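Zimville Wallcoverings Support
Ticket: Seams opening after hanging, paste-the-wall paper, Metton paste
Opened by: Hildegard Wiegand
Assigned to: Henrik Kasten
Opened: 15 May 2022
Status: Closed, fix confirmed by customer

Original report - Hildegard Wiegand

The seams are opening on the butterfly paper I bought from you. It is the paste-the-wall kind, and I used the Metton powder paste your site lists with it. The paper went up in my upstairs hallway. The seams looked tight when I finished. By the next morning they had started to open on the long wall, and now the edges curl enough that I can get a fingernail under them. The short wall by the linen closet is fine.

What I have tried so far:

Rolled the seams again with a hard roller. They went flat and came back up overnight.
Put some leftover paste under the edges with an artist's brush. Helped in a few places, mostly near the baseboard.
Kept the bedroom doors shut and the hallway window closed.

The wall is drywall. The long wall was painted a few years ago by the previous owners and I don't know with what. The short wall was patched and repainted by us in January with flat paint. I washed the walls with a damp sponge before I started, and let them dry.

I mixed the paste by the packet, 700 grams of powder to the bucket, water up to the line. I don't want a refund. I have one full roll left, and I would like to know whether the paper on the wall can be saved.

Reply - Henrik Kasten, support

Thank you for the detail, it saves a round of questions. One wall holding and the next one letting go usually means the surface is different, since the paper and paste are the same on both. A few things to check before we say more:

1. Rub the bare paint above the door trim on the long wall with your thumb, then a damp white cloth. Tell me if color or chalk comes off.
2. Put a few drops of water on the same spot and watch. Does it bead, or does it soak in and darken the paint?
3. Open one bad seam a little further and look at where the paste is. Is it on the wall, on the back of the paper, or on both?
4. If you have a humidity meter, read it in the hallway in the evening.

Please stop rolling the seams for now. A hard roller squeezes paste out of the edge, and each pass leaves less of it where you need it. It can also leave a shiny track on this finish.

Reply - Hildegard Wiegand

1. Nothing came off on the cloth.
2. It beads. It sat there until I wiped it up.
3. The paste is all on the paper. The wall behind is clean, and almost glossy.
4. 63 percent. There is a bathroom at the end of the hall without a fan.

On the short wall the water soaked in.

Comment - Haruto Okabe

Adding to this ticket as I buy the same paper. We have the butterfly print up on three walls, with Metton paste from the same kind of packet. The panels behind it got a coat of wallcovering primer before any paste went on, and we left that overnight. I did a small test without primer first on a leftover panel with a semi-gloss finish, and the edge let go the next day, the same way Hildegard describes. Clean surface, all of the paste on the paper.

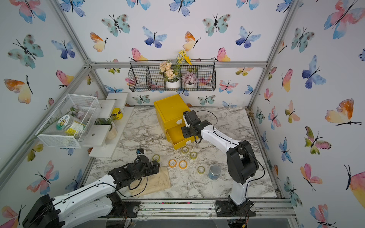

Butterfly print on the back wall and both sides, wire basket hung below the top beam.

One more thing from our side. The first batch of paste I mixed was too thin. I stopped adding water when it reached the line, but the line in my bucket was for a different packet size. Check whose bucket you are using.

Reply - Hildegard Wiegand

It is my own bucket from the garage. The line on it is from a floor cleaner, I think. So the paste may have been thin too. The short wall was pasted from the same batch and it is holding, so I don't believe that's the whole story.

Internal note - Henrik Kasten

Passing to Dörte for the surface question. Customer has beading water, clean release from the wall and a possible thin mix. Short wall holds with the same mix. I am fairly sure about the gloss paint, but I'd like the repair steps checked before I send them. She only has one spare roll, and the hallway is longer than that.

Also, the product page for this paper says "suitable for all painted walls." That sentence should go. I have asked for it before.

Reply - Dörte Petersen, technical desk

Henrik is right about the surface. A satin or semi-gloss paint gives a water-based paste very little to hold. The paper takes in moisture and widens a little when it meets the paste, then shrinks as it dries, and the pull ends up at the seams. On a porous wall the paste has already gripped by then. On a sealed one the edge slides back or curls. A damp hallway drags the drying out and makes it worse, but I would not expect humidity at that level to do this by itself.

A sponge wash gets the dust off. It does nothing to the gloss. Sanding and priming is what changes the surface, and on the long wall it was probably skipped. Our page should have told you to do it, and we are changing the page.

Now the paper that is up. Go by how far in it has come loose. Slide a thin plastic putty knife in at the seam, flat against the wall, and stop when you feel it hold. Don't push.

If only the edge is loose, repair it in place. If the knife goes in across most of the strip with no resistance, that strip won't stay up for long whatever you do at the seam, and it is better to take it down.

Reply - Hildegard Wiegand

I went along the wall with a plastic knife. Most strips hold a short way in from the edge. The one next to the bathroom door is loose nearly all the way across. I took it down, and it came away in one piece with no damage to the wall. It won't go back up though, it creased.

So one strip to replace and the rest to glue down. Will the new strip match? The spare roll has the same batch number on the label.

Reply - Henrik Kasten, support

Same batch number means the same print run, so the color should match. Unroll it and hold it against the wall in daylight before you cut. Check the top of the pattern too. The butterflies face different ways, and a strip hung upside down is easy to miss until the neighbor is up beside it. There is an arrow on the back of the roll.

Haruto, which side did you start from when you hung yours? The corners on this print get asked about a lot.

Comment - Haruto Okabe

Back wall first, then out toward the front on each side. I let the back pieces turn the corner by a finger's width and started the side pieces on top of that. The corner posts cover most of it, so I wasn't fussy. In a hallway I would be more careful and cut the overlap.

I didn't try to match butterflies across the corners. With a scattered print the eye doesn't go looking for it. 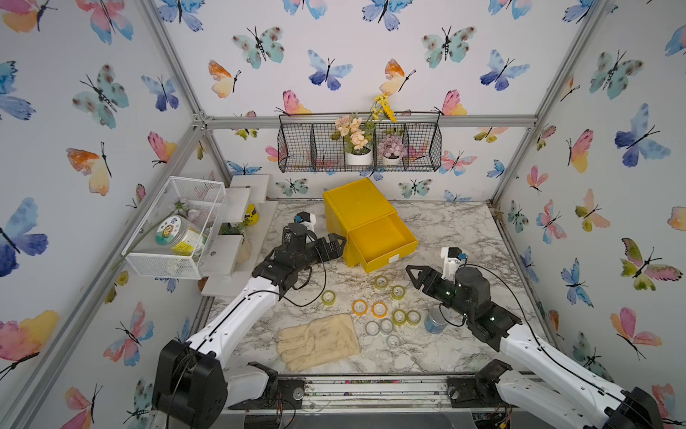 Repair steps sent to customer - Dörte Petersen, technical desk

For the strip by the bathroom door:

Wipe old paste off the wall with warm water and a sponge, and change the water often. Let the wall dry fully.

Sand with fine paper until the shine is gone. You want a dull, even look with no glossy patches left. Vacuum the dust, then wipe with a barely damp cloth.

Tape off the edges of the strips on either side with low-tack tape, and pull it slowly when you take it away. Test the tape on the creased piece first.

Roll on one thin coat of wallcovering primer. Leave it overnight with the bathroom door shut.

Mix fresh paste. Weigh the powder and measure the water with a kitchen jug, using the amounts on the packet. Stir, leave it for 20 minutes, stir again. It should fall off the brush in lumps and not run.

Paste the wall slightly wider than the strip. Hang from the top, brush from the middle outward, and butt the seams without stretching the paper. If you have to pull it to close a gap, lift it and set it again.

For the seams that are loose at the edge only:

Use the seam adhesive in the small tube, not the wall paste. Seam adhesive is stronger and will hold on the paint you have. Lift the edge gently and brush a thin film onto the wall behind it. Wait until it feels tacky, then press it closed with a damp sponge, working toward the seam. Wipe off what comes out right away. Use a soft foam roller, one light pass. Leave it alone for 2 hours before you touch it, and keep steam out of the hallway until the next day.

Work on a short length at a time. The adhesive skins over faster than you'd think.

Reply - Hildegard Wiegand

Two questions. Can I prime over the bit of old paste I can't get off near the ceiling? And my neighbor says I could staple the seams until they dry. I assume no.

Reply - Dörte Petersen, technical desk

Paste residue near the ceiling: get it as thin as you can, then prime. If it goes sticky under the primer, let it dry, scrape it and prime that patch again.

Staples: no. Painter's tape across a stubborn seam is all right if it passed your test on the creased piece. Take it off the same day.

Reply - Hildegard Wiegand

Update. The new strip is up and the match is good. I did the seams over three evenings. All flat this morning except one spot at shoulder height beside the light switch, where I think I put the adhesive on too thick and pressed it too early. I redid that one and taped it.

I also weighed the paste this time. The line on my bucket was well above where the water should have been, so the first batch was definitely thin.

Reply - Henrik Kasten, support

Good to hear. I will leave the ticket open for a while in case the spot by the switch comes up again. I have put a tube of seam adhesive in the mail to you at no charge, as you must be close to the end of yours.

Reply - Hildegard Wiegand

Tube arrived, thank you. The spot by the switch has stayed down and nothing else has moved. The bathroom is getting a fan. You can close this.

Closing note - Henrik Kasten

Cause: unprimed semi-gloss or satin paint on the long wall, with a thin paste mix adding to it.
Fix: one strip replaced over sanded and primed wall, remaining seams closed with seam adhesive.
Follow-up: product page text changed from "suitable for all painted walls" to "suitable for primed or flat-painted walls. Sand and prime satin, semi-gloss and gloss paint first." Hauke Engelhardt has the same change for the printed insert, and will add a line about measuring the water.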